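Shahab Golestani
@shahabgolestani
May 19, 2020

1/ Our league drafts in July if there is a season, so I've been going back over last year's auction. A few notes on how people spend money on tight ends.

2/ Settings first. Twelve teams, $200 budget, half a point per catch, one tight end slot, no kicker. We use Horix to run the auction and I keep my own sheet on the side.

3/ The top tight end cost more than most second receivers. The manager who bought him, Priit, then filled his flex spot with one-dollar players and finished ninth. One team proves very little, so I went and found more.

4/ Iqra Lashari sent me the results from the leagues she runs. Put together with ours it comes to 1388 separate tight end purchases, going back several seasons. She had already cleaned up the spelling of the names, for which I'm grateful.

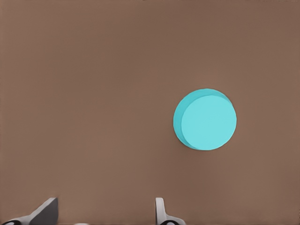 5/ I sorted them by price. The very expensive ones mostly scored what you'd hope. The very cheap ones mostly didn't, but they cost a dollar and were dropped by October. The trouble is the middle group.

6/ Managers who paid a middling price kept starting that player long after they should have stopped. You can see it in the line-ups. Someone who cost $14 gets six or seven bad weeks before he's benched. Someone who cost $1 gets 2.

7/ So part of the loss is the price and part is the patience. I can't split them cleanly with what I have.

8/ Rimantas Laur asked whether this is just injuries. I took out everyone who missed four or more games and the middle group still came last for points per dollar. The gap got smaller – I'd say by a third – but it was still there.

9/ He also asked about nomination order. Tight ends named early went for more in every league. If you want an expensive one, wait. If you don't, name him in the first round and let other people spend.

10/ My plan for this year is to pay full price for one of the top few or pay a dollar for two and swap them as the weeks go on. Nothing in between. I'd put the saved money into a third receiver.

11/ One warning. All these leagues start a single tight end. If yours gives extra points per catch to the position, or lets you start two, the prices will be different and I wouldn't lean on any of this.

12/ A couple of people have asked for the sheet. It has almost 1000 rows that still need the weekly scores checked by hand, so I'd rather hold it back until that's finished. Sheyla Quispe is doing the older seasons and I'm doing the last two.

13/ Running backs next, probably at the weekend. If your league has auction results you can export, with prices and the order players were named, please send me a message. Snake drafts are no use for this one, sorry.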